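4.2 Practice runs before you go live

I'm a stickler on this one - no insert job goes to the real cell until it passes in Celtanero.

1. Load the fixture and the rod, then lock the speed at 13 percent.
2. Bring the rod up to the fixture and stop short. Check the line to the round recess.
3. Do 39 clean runs in a row. One bump and you start over!

Caution: Don't edit the grip settings mid-count.
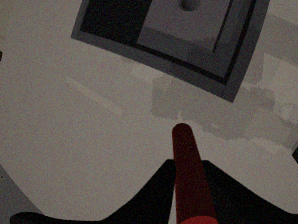
Can I skip the count if I only changed the lighting?
Only if the arm doesn't use a camera to find the part. Mine does, so I run all 39 again.

4. Save the log under the job name.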